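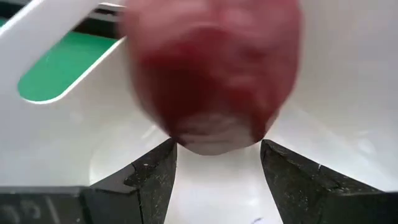

Wrist view, red fruit-like object over the white bin, fingers below it.

13 June 2019. Soft-item handling rules, Trustow cell

Went through the draft with Hollis. Agreed so far:

1. Finger inspection at start of shift and again after 3,000 cycles. Log scratches and worn patches by finger, left or right. Wear at the seam on the upper face gets its own line.
2. Wipe inner faces before any food item. Dust on the pads counts as a fail.
3. Grip force limit for fruit is 15 N. Changes need a second signature.
4. No close command while the item is out of focus at the wrist camera unless the overhead view confirms position.
5. Bin walls with slots: keep fingertips clear of the openings on approach.

Open: Efthymia wants rule 4 reworded, "out of focus" is not measurable. She suggests a sharpness score, threshold 72 or 80. Need data for both.

Rule 2 has no wipe specified. Ask Matutia what their pads tolerate.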